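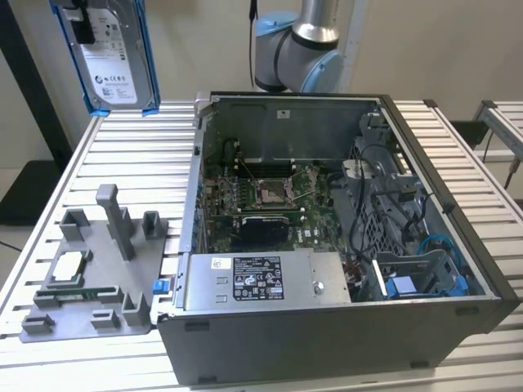
An open desktop computer on a slotted aluminium worktable.

Warkex opens repair and reuse centre for old office computers

20 November 2020

Warkex has opened a repair and reuse centre on the Amaral trading estate, where desktop computers retired by offices, colleges and local councils will be tested, repaired and sold on.

The centre started taking in equipment in September under a trial arrangement with Starnex, the office leasing company. In that time it has received 2973 desktop machines. Those fit for further use have been cleared of data, fitted with replacement parts where needed and put back on sale with a 12-month guarantee. The rest are taken apart, and working memory, drives and power supplies go into the spare parts store.

The site employs 50 people across 2 shifts. Most are bench technicians, and the remainder work in collection, data removal and dispatch. Warkex expects to handle 4000 machines a quarter once the second storage hall is ready.

Tomás Valente, operations manager at Warkex, said: "A lot of the desktops we collect have spent their lives under a desk doing email and spreadsheets. Many need a new drive and a clean, and then they will do the same job for someone else. Our customers are mainly small firms and schools that want a plain, reliable machine and don't want to pay for a new one."

How collections work

Organisations with 20 or more computers to dispose of can book a free collection through the Warkex website. Each machine is given a tracking label before it leaves the premises. On arrival it is logged and its drive is removed and wiped. Drives that fail the wiping check are shredded on site — customers may attend if they wish — and a certificate is issued for every drive, wiped or shredded.

Smaller numbers can be brought to the goods entrance on the north side of the building. Visitors should book a time slot in advance and wear a face covering while on the premises. Monitors, keyboards and cables are accepted with a computer but not on their own. Printers and laptops are not accepted at present, although laptops will be added next year.

Payment is made for machines under five years old, based on the condition recorded at testing. A price list is available on request.

Spare parts

Tested parts will be sold to independent repair shops through Cestska, the trade parts counter at the front of the building. The counter stocks memory, power supplies, case fans, drive cables and a range of processors. Accounts are open to any registered repair business, and orders placed before noon are sent out the same day.

About Warkex

Warkex collects, repairs and resells office computing equipment. The company serves businesses, schools and public bodies, and runs its own collection vans and data removal service.

Press enquiries should be sent to the Warkex press office through the contact page on the company website. Interviews with Tomás Valente can be arranged by telephone or video call.

Ends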